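ok gripper comparison thread, as promised to like four people. been at this since January, finally have notes worth posting

Two grippers on the bench. The Fovetti, molded fingers, rounded, matte all over. And the Nyberg, flat parallel jaws, what everybody in the lab grew up on. Same arm, same controller, same wrist cam. Only swapping the end

Task is bags. Floppy plastic snack-type bags, shiny, half full of air. Boxes are boring, both of them do boxes all day

Scoring: grab one bag off the green top, lift, hold, put down somewhere else without dragging its neighbor along. 70 tries each. Dropped = fail. Dragged neighbor = fail. Popped bag = fail and I have to sweep

Nyberg first. Good when it gets a corner. When it doesnt get a corner it just pushes the bag across the table like a little snowplow. Watched it do that for most of a morning

Fovetti is way more forgiving on approach. You can come in at a dumb angle and the fingers still find something to hold. Rounded ends slide under the wrinkles instead of stabbing them

Wrist cam view with the Fovetti on:
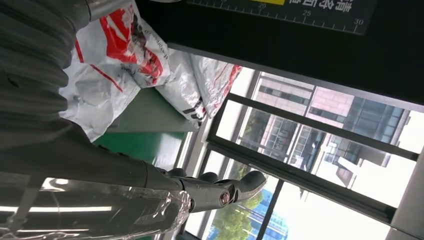
Fovetti at the wrist, three bags on the green top. Look at the glare off that window

Which brings me to cameras, because wow the window. Auto exposure sees daylight and the gripper goes to mud. Locked it at 3000 microseconds, much better on the fingers, outside is just white now and I don't care about outside

White bags + red print is a decent target at least. The red holds up when everything else blows out. The all silver ones I tried before were hopeless, the detector thought the crease highlights were edges of somthing

Also ceiling lights reflecting in anything clear and crinkly near the lens. Polarizer helped a bit. Lost more light than I wanted tho

Scores. Nyberg dropped or dragged 20 out of 70. Fovetti failed on 9. Neither one popped a bag, kind of dissapointed

BUT the Fovetti is slower to let go. Fingers open, bag hangs on for a beat, then falls wherever it wants. Placement was worse, all over the place some runs. If you need things landing in a neat row, stay with the parallel jaws

Controller stuff for those who asked — stock firmware, build 2359. Force limit turned way down on both. The Nyberg at default force will absolutely crush a bag of chips, ask me how I know

Kyung-tae Yook wrote the swap script so I can change the tool offsets without restarting the whole stack. Saved me hours. Buy that man lunch if you're ever in Cluvuvville

One thing I got wrong early: forgot to update the tool length after the first swap, so every Fovetti grab was coming in too deep. Threw out that whole batch and reran it. Numbers up there are from the rerun only

Somebody asked about suction. Yes I know. Suction on wrinkly film is its own headache and I don't have a cup that size right now. Nirkthorpe says they'll lend me one, will post when it shows up

For now the Fovetti stays on for bags, Nyberg goes back on for the box line. Raw logs later tonight if the upload behaves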